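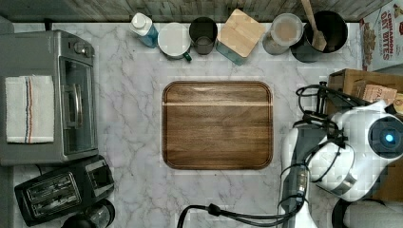 Speaker notes - Whitlock robotics club, open evening talk
Slot is 13 minutes with questions. Keep to 10 and leave the rest.

Opening

Say hello, say who I am, say which club. Whitlock meets on Monday after lessons in the old food tech room. We have 12 members this year, mostly Year 10 and Year 11. Mention that half of them had never written a line of code in September.

Ask for a show of hands: who here has a job in the kitchen they would happily hand over? Wait for the hands. Don't pick on anyone in the front row.

What the project is

We are building a set of kitchen tasks for a single arm. The group called it Nillora, after a long argument I wasn't in the room for. There are 5 tasks on the list. Pick up a chopping board. Put a mug back on its shelf. Take the lid off a jar. Open a cupboard. Close it again. Closing was added late, after a parent asked about it.

The rule we set was that the counter stays as a counter. No coloured tape on the worktop and no special stands. Things get left out, as they are at home, and the arm has to work round them.

How a session runs

One person drives the arm by hand through the task. A second person keeps the log. A third resets everything between runs. They swap every 10 minutes, on a kitchen timer. Eifion Jenkins did the timing sheet and it has hardly changed since March.

Each run gets a line in the log: task, who was driving, pass or fail, and a short note. The notes are the useful part. Read out two or three:
"Went in too high."
"Good but slow, I was nervous."
"Board slid, didn't grip it."

Pause here. They usually laugh at the nervous one.

Why the board is hard

A flat board on a flat surface gives you very little to get hold of. The group tried three ways. Coming straight down didn't work. Pushing it to the edge of the counter worked but took ages. The one they kept is to press on one side and lift on the rim. Say that this came from a pupil, not from me.

Handles 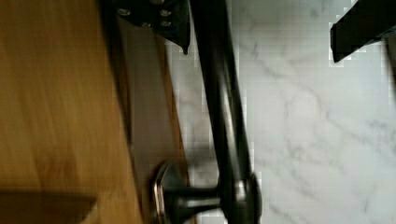

Tia Goodall asked at the last meeting whether we were making it too easy by sticking to bar handles, when most people's cupboards at home have knobs or nothing at all to hold. She wanted knobs put on the list before the summer.

It's a fair point and I should answer it in the talk. We began with a bar because you can come at it from more than one angle and still get a finger behind it. Knobs are next. Push-to-open doors are a different job and I don't want to promise them.

Then explain the pull. A hinged door moves in a curve, so if you pull in a straight line you end up fighting the hinge. The pupils worked this out with a piece of string and a pencil on the whiteboard. Draw it if there is a pen. If there isn't, use the door of the hall.

What we got wrong

We didn't back up the log for the first half term and lost a week of it. We also let the keenest drivers do most of the driving, so the others fell behind. There is now a rota.

Money and next steps

Studholm paid for the spare cables. Entry for the Brurnier schools day is in and the group will show two tasks there, board and cupboard.

Sign-up sheet is by the door. Years 9 and up, no experience needed. Questions.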